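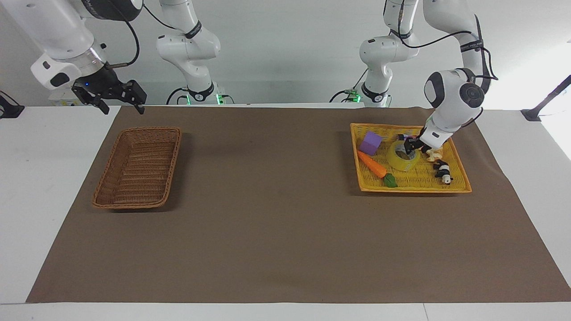

Slide 1: one empty basket, one tray with toys in it

OK start straight in, skip the bio. Room has the slot till 2, so keep moving.

Topic — crypto lender goes under, who owns the coins. Valtidum case. Filed in December, still going. Most people here have heard the name, ask for hands.

Quick background. Valtidum took deposits in two kinds of account. Custody account: you hold, they store. Earn account: you hand it over, they lend it out, you get interest. Same app, same login. One toggle between them. Customers flipped back and forth all the time.

Withdrawals frozen on a Wednesday night. Email went out after the freeze, not before. Pause there.

Slide 2: the terms of use
Read clause out loud, slowly. "Title to digital assets in an Earn account passes to the company." Eleven pages in. Earn people = unsecured creditors, back of the line. Custody people say property is theirs, give it back. Judge mostly agreed on custody. Mostly.

The problem is the middle group. Coins moved from Earn to Custody in the last weeks before the filing. Estate says those are preferences, can be clawed back. More than 3,000 accounts in that group. Small ones too — one guy with 250 dollars got the letter. (Don't name him.)

Slide 3: Matheson
Matheson was the outside wallet provider. Their records and Valtidums don't match. 188 wallets on one ledger and missing from the other. Could be bad bookkeeping, could be worse. DON'T speculate, it's going to be recorded.

Discovery fight: Matheson wants wallet addresses sealed. Says security. Customers' group says no, you can't check a claim with the addresses blacked out. Ruling pending, check docket morning of the talk!!
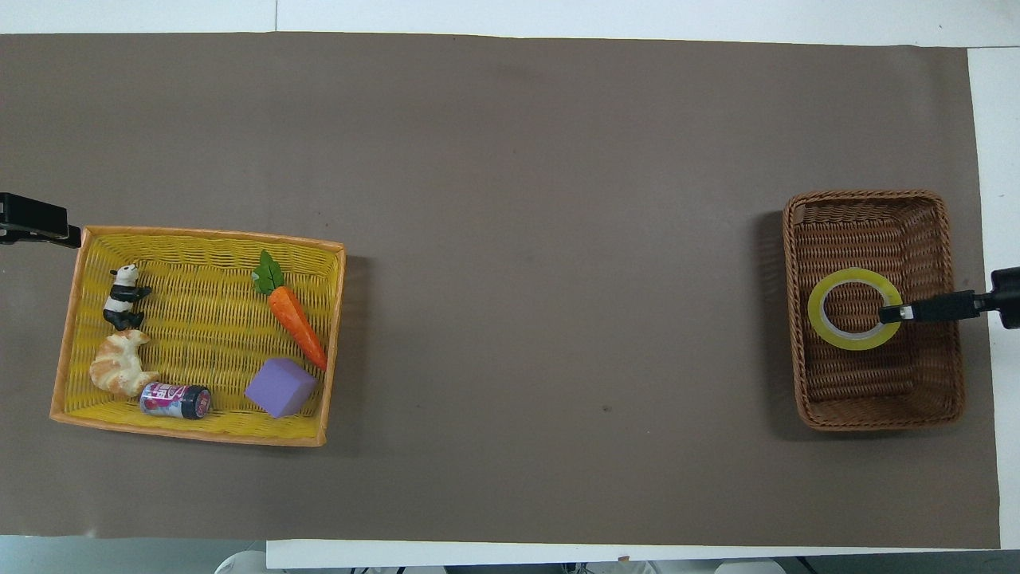 Ailsa Ogilvie: I'd push back on the sealing part. Publish every address and you've handed thieves a list of who to go after. Let the creditors' lawyers see it under a protective order and leave it there.

Fair point, work it in. My answer: fine, but then pay for an expert for the small holders too, they can't read a blockchain trace either.

Slide 4: Dondemell offer
Dondemell wants to buy the loan book. Pays part cash, part new tokens. Tokens of what, exactly — get the laugh, move on. Vote needed from creditors. Explain dollarization: claims fixed at the price on filing day. Price went up since, customers see none of it. This is the bit people get angry abuot, leave time.

Slide 5: what to check in your own account
Who holds title. Where the keys are. Which state's law — Flurton clients esp., different form, look at the back page.

Questions. If none, ask them about the toggle.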